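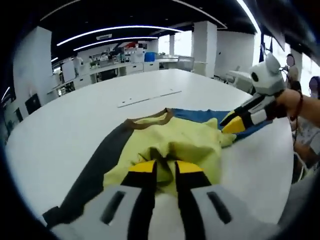
Replacement cost coverage

Replacement cost coverage is the part of a home policy that pays what it costs to buy the same thing new. The other kind, actual cash value, knocks off money for age. I keep this entry for the Encombe home claims wiki, and I get asked about it a lot!

Say a pipe bursts and ruins a dresser you'd need $75 to replace. A cash value policy might pay $40 (it's an old dresser, after all). With replacement cost you usually get that $40 first, then the rest once you send in the receipt. So hang on to receipts, please. Some policies set a deadline for that second payment, and mine was nearly up when I noticed it in June.

See also: Depreciation, Proof of loss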